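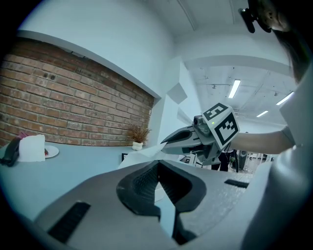
Writing to Halldóra again

I found a shoebox of letters in October while looking for the good scissors, and that was the end of my afternoon. Most were from my old pen pal, Halldóra Gunnlaugsson, who started writing to me in 2000 when I still lived over the bakery in Sembridge. She wrote on both sides of very thin paper, right up to the margins, and then up the margins too. I sat on the floor and read until my tea had a skin on it.

We'd drifted, the way people do (two moves on my side, a new job on hers), and I had no idea if the address in Fekamside was still good. I wrote anyway. It took me three evenings and a lot of crossing out, and I told her far too much about my knees. Seventeen days later there was an envelope on the mat with that same slanted handwriting, and I may have yelled a little. She's 71 now and still swims before breakfast!

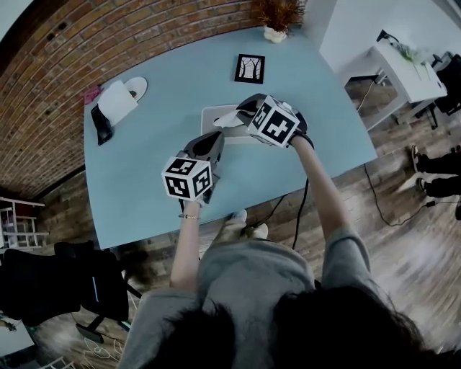
What I write with these days

A few of you asked, so: a plain blue ballpoint, and a pad from Overgaard, the little stationery shop by the bus station. I tried a fountain pen once and wore most of the ink home. I don't do drafts anymore either – if I change my mind halfway down the page, Halldóra gets to read about that as well. My next letter is half finished, and I still have to tell her about the ferry to Skumer.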